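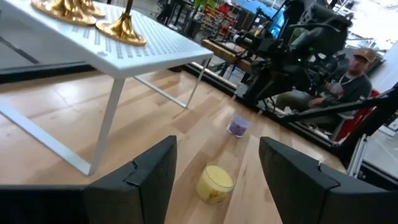 The landlady at Kļaviņa House told me the ghost came for the electricity. She said this on the doorstep, before I had put my bag down, in the tone my mother used for the man who came about the drains.

I had been sent up from Deltby to look at the meter. That was all. The company gets letters every winter from people who say their bill is wrong, and most of them have a son with a heater in his bedroom. The letter from Larkach was three pages long and had the word "presence" in it, and my manager had drawn a smiling face beside it before dropping it on my desk.

"Do you believe in that sort of thing?" the landlady asked.

I said I believed in reading the meter.

It was under the stairs, an old Idier with a cracked glass, and it stood at 3849. Her last bill said 2114. I wrote both numbers in my book and asked who else was in the house. She had no lodgers. She hadn't had any since September, when the ferry stopped. She cooked on gas, went to bed at nine and owned one radio. She showed me the radio.

"And you use candles?" I said. There was a box of them on the hall shelf.

"I do now," she said. "Would you want to pay for his light as well as your own?"

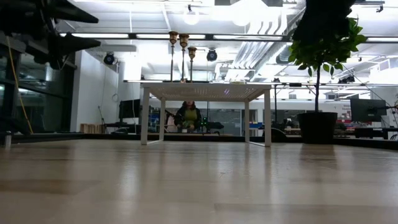
Three tall holders, the one on the right noticeably shorter.

I asked her who "he" was. She said he had worked the harbour lamp before they put in the automatic one, and had lodged in the back room, and had died owing her mother a month's rent. It was a good story. I have heard a good many in eleven years and they are all good, which is part of what is wrong with them. A real fault in the wiring never has a limp or a sad history.

So I turned everything off at the board and sat down on the bottom stair with my torch. The little wheel inside the meter went on turning. It was not fast. It went round like somebody stirring tea while thinking about something else.

"There," said the landlady, who had brought a chair.

"That means somebody is joined on to your supply," I said. "Further down the line."

"Somebody," she agreed.

I went next door with my torch. Next door was a chapel with its windows boarded, and on the other side was a slope of wet grass going down to the harbour wall. I walked the length of the cable as well as I could in the dark. I found a place where the ground had been dug and put back, and I was pleased with that, and I went on being pleased until I saw it was a drain.

It was past ten when I came in. She had left soup on the stove and a note giving me the back room. I thought that was cheek, and ate the soup.

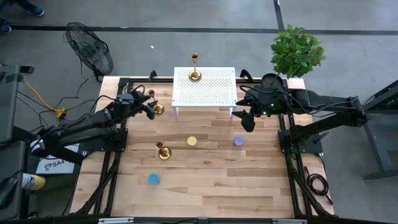 A gold candlestick, tipped at an angle.

I should like to say I slept. The bed was short and the wind came under the door. At some time after two I got up and went along to look at the meter again, in my socks, feeling foolish. The board was still off. The wheel was going at a fair rate now, fast enough that I could not follow the mark on it, and then, while I watched, it slowed and stopped.

Out on the harbour wall the lamp had gone off. I could see it through the hall window, or rather I could see where it wasn't. It stayed off while I counted to three, and when it came back on the wheel began to turn.

There it was, then. When the council put in the automatic lamp, some idle man with a van had run it off the nearest house to save himself a trench. I was so pleased I nearly woke her.
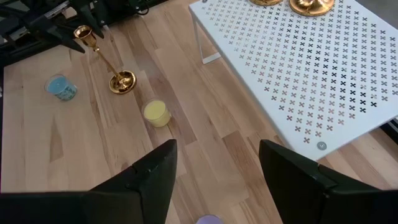
She was not as glad as I had hoped. I explained it at breakfast, with a drawing on the back of an envelope. I told her she would get money back, perhaps as much as 500 pounds, and that the council would have to find its own supply like anyone else.

"And when was it put in, this lamp?" she said.

I had rung the council at nine and I had the answer ready. It had been put in four years ago, in December.

"My bill went wrong in September."

I said that sometimes a meter ran badly for a while before it was noticed. I said old Idiers were known for it. Neither of these things is true, and I think she could tell. She poured me more tea and looked at my drawing for a long time.

"He was always behind with the rent," she said.

I wrote it up as a wiring fault. The council sent a crew in the spring and dug their trench, and the house has been cut off from the lamp ever since, properly, with a certificate. I signed it myself.

Her letter came to Deltby last week. It was one page this time. She thanks me for the cheque. The reading is enclosed, and she would like somebody to come and look at it, but not me.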